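NEWS FROM THE LABS | Automation and Handling

Gripper comparison at Sonthorpe enters its second stage

The Sonthorpe laboratory has completed the first stage of its comparison of finger designs for two-arm tabletop work. The study began in July under the direction of Heikki Seppälä and forms part of the Tinutora project, which examines how far low-cost grippers can be trusted with ordinary household objects. Members who attended the spring meeting will recall that the original plan covered arms as well as fingers. That plan was reduced in scope, and the arms have been kept the same throughout.

Two sets of fingers were compared. The first, supplied by Getell, has a faceted surface with raised contours near the tips. The second is a flat finger with a soft pad, made in the Sonthorpe workshop. Each set was used for 130 trials under the same controller settings, with the operator guiding both arms by hand from a separate station. The tasks centered on tableware, which is thin, smooth and awkward to hold by the edge. Plates were to be moved to and from a dish rack, and a bowl was to be shifted to a marked position on the table without being lifted. 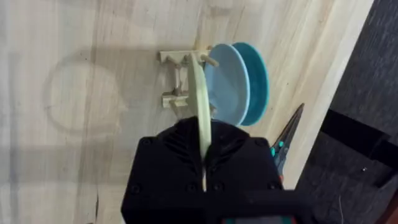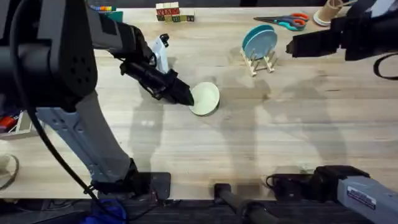 Plate and bowl handling on the Sonthorpe table, with the dish rack in place.

The faceted fingers performed better with plates. Of the 130 trials with this set, 72 involved a plate, and the plate was dropped or released early in 7 of them. The padded fingers held plates firmly once closed, but they needed more room on either side and often touched the neighboring plate on the way into the rack. For the bowl, the difference between the two sets was small. Operators reported that they preferred the padded fingers for pushing and the faceted ones for any task that required a grip on a rim.

A second question concerned cameras. Each trial was recorded from a fixed position and from a small camera at the wrist. Teemu Saarinen, who reviewed the recordings, found that the fixed view was sufficient to judge whether an arm had reached the correct part of the table. It was of limited use in the last moments before a plate entered the rack, when the upper housing of an arm could stand between the camera and the work. The wrist view was clearer at that point, although it gave a poor sense of height. Mr. Saarinen has recommended that both views be retained, and that the fixed camera be raised by 10 centimeters before work resumes.

The group also wishes to record a change in procedure. Screws on the gripper housings will now be checked at the start of each session. In the first stage this was done weekly, and almost 10 trials had to be repeated after a finger was found to have worked itself out of line.

The second stage will use the faceted fingers only and will add cups and cutlery to the list of objects. A written summary of the first stage, including the full table of results, is available to members on request from the Sonthorpe office.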